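Kisar Rebounder Net: A Season and a Half in the Backyard

Posted 2 Aug 2018 by Oľga Vávra

My younger son is a left back, and if you have ever lived with a left back you know that what they need more than anything is somebody to send the ball back to them. For two years that somebody was me. I am a decent mother and a terrible passer, and by the end of last fall I was spending most of my evenings fetching balls out of the neighbor's hydrangeas. So when the grandparents asked what he wanted, I said a rebounder (he said a phone, but I got to the grandparents first).

We ended up with the Kisar, the larger of the two they make. It arrived in November, when the ground was already getting hard, and we have used it nearly every dry day since. I wanted to wait until it had been through a winter and a full spring season before I wrote anything, and now it has, so pour yourself something cold and I'll tell you how we got on.

First, the price. We paid $242 with shipping, and I know that is a lot of money for a net on a metal frame. You can get a small one at a big sporting goods store for less than half. We had one of those before, and it folded in on itself the first time my older boy hit it properly, so I had made my peace with spending more.

Putting it together took my husband and me most of a Saturday morning. The instructions are drawings only, and the drawings for the left and right side tubes look exactly alike to me even now. We built it backward once, had coffee, and built it again. The spring buttons snap in nicely and I never needed a hammer. The net is another matter! It hooks on with bungee loops all the way around, and the last few on the bottom edge fought us hard. Do the corners first, then work toward the middle of each side, and wear gloves if the tubes are cold.

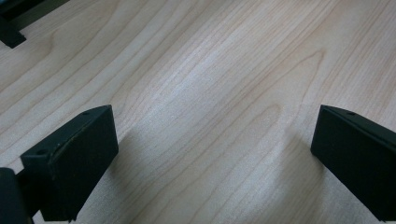
The bounce was the thing I worried about most, and it is the thing I've ended up liking best. A firm pass along the ground comes back along the ground, a little slower than it went in, and if you chip the ball into the upper half it comes back in a nice loop at chest height. There are three angles you can set. We use the steepest one for ground passes and the middle one for volleys and headers. The lowest angle throws the ball almost straight up, and apart from the smaller cousins, who think it's hilarious, we don't have much use for it.

His coach at Plaltora, the club he plays for, gave him a little routine to do at home: left foot, right foot, two touches, one touch, then receive on the half turn and play into a bucket. He does 20 of each before dinner. When he started he would lose his place because the ball came back faster than he was ready for, and he'd get cross and go inside. By April he was talking to me over his shoulder while he did it. I can't tell you how much of that is the net and how much is just being eleven and growing into your feet, but I do know he wouldn't have practiced half as much against the garage door, and the garage door is grateful.

My older son is fifteen and hits the ball a great deal harder, and he has been a useful test. From the far side of the yard he can make the whole thing hop backward a few inches. The four ground pegs in the box are thin and one bent on a root the first week. I replaced them with the heavy twisted kind you use for a dog tie-out and it hasn't moved since, so I would call that a small extra cost and plan on it from the start.

Now for the weather. We left it outside all winter under a tarp, which Kisar tells you not to do, and I'll own up to that. The frame has some rust where the paint chipped around the two lower joints. I sanded it and dabbed on some black outdoor paint and it looks fine from the kitchen window. The net itself hasn't frayed anywhere. Three of the bungee loops went slack over the spring and one snapped altogether. There are spares in the box, but only four of them, so we've used up our supply. I wrote to Kisar asking about more and had an answer in two days, a friendly one too, with a pack on its way for the cost of the postage.

I should mention the Hesudon, because a friend on our team has it and the boys have swapped houses often enough that I feel I know it well. It folds flatter and it's lighter to carry, so if you have to bring your rebounder to a field and back it's probably the better pick. The bounce is deader, though, and her son has to stand closer to get a decent return. For a net that lives in one spot on the grass, I'd take ours again. 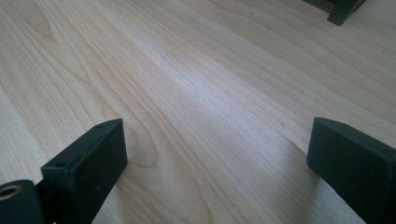
Soccer > Training Gear > Rebounders & Nets

A few smaller points, in no order at all, because I always remember things once I think I've finished.

It is louder than you'd expect. There's a twang each time, and if you have a baby napping on that side of the house you will notice it. Mowing around it is a nuisance, so we tip it onto its back and slide it along, which one person can manage if that person is patient. The target squares that clip on to the net are flimsy and we lost two of them by Christmas. He never missed them.

Size 4 and size 5 balls both work well. A properly pumped ball makes a big difference, and a soft one just sort of sighs and rolls away. We tried a futsal ball once and didn't bother again.

If your yard slopes, put the net at the bottom of the slope and play down into it. We had it the other way around at first and spent a month chasing balls toward the street before my father-in-law, who was only there to return a ladder, suggested turning it around.

Would I buy it again? Yes, with the better pegs and a promise to bring it into the shed this year. He's out there now as I type, and I can hear it twanging, and dinner is going to be late.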